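Groda Bench Helper, Model 3512
Sold and serviced by Trindgate
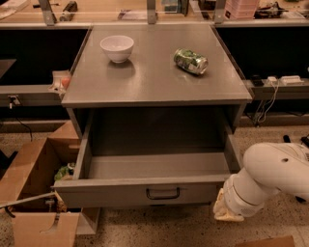
I was the last person in our shop who wanted one of these, so it's a little funny that I'm writing the page for it! I run the front office at Bredmont, and we had a Groda for months before Trindgate asked if I'd put down what it's like to work next to one all day.

The Groda is a one-arm helper for drawers, bins and small stuff (cans, cups, packets, that kind of thing). You show it a job, it repeats the job, and you fix it when it gets it wrong. Nayeli Bermúdez had it doing put-aways in May, and she says her back noticed before she did.

Nobody lost their spot over it. Anselmo Sánchez used to spend his mornings sorting and now he does repairs, which he'd been asking to do forever. Tài Mạc misses the quiet a bit – the arm hums – and I get that.

What you get:
Arm and gripper
Stand with locking wheels
2 spare sets of finger pads
100 saved jobs on the built-in memory
Setup visit from Edith Sotelo at Trindgate

It's slow with soft bags, and you'll want to keep the floor near it clear. Ask for Edith if you'd like to come try ours.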